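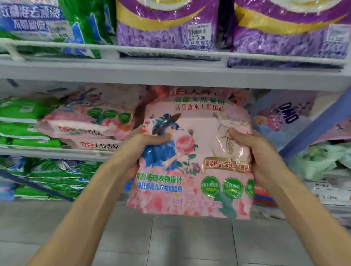

Kai Böttcher reports that soap powder left residue in his Endilura washer's drawer at 20 degrees. Mine did the same until I dissolved the dose first.

The machine is otherwise sound. The drum runs quietly and the filter comes out without tools. Spin balance is poor with a single towel. 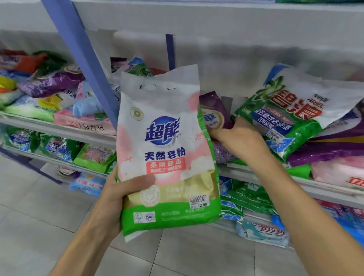
Gudrun Kasten disagrees about the spin: hers settles after 2 attempts, on a concrete floor. Mine stands on boards.

Rating: 4 out of 5.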